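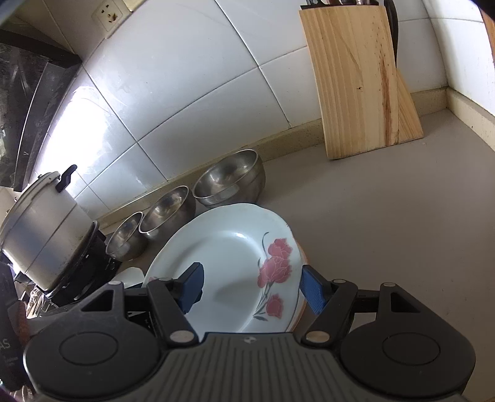
Oval plate with pink carnations, at the Pennington open day.

I went to the Pennington open day in February expecting to be sold something, and I was. The leaflet promised "shared living without the compromises". A room is 219 a week, with a deposit of 1591, and Rekha Garg, who took us round, was quick on the first figure and slow on the second.

The bedrooms are small. Mine, or the one I was meant to want, looked straight at a wall, and the heating was turned up so high I suspected it was for our benefit.

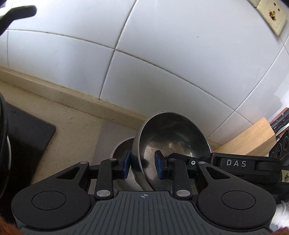 Kitchens are where these places usually come unstuck. There are 112 residents and I asked how the cupboards were shared out. "People work it out," said Rekha. I've lived in a house where people worked it out. A bowl is the first thing to wander off, and you find it a month later under somebody's bed.
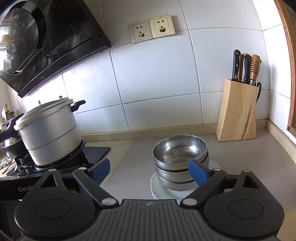
Storage was my other question, and the answer was vague again. Dwayne Whitfield, already a tenant, told me he keeps his pans in his wardrobe. Stacking steel bowls on top of the plates saves a bit of room, but a big pressure cooker has to live somewhere. I left at four without signing.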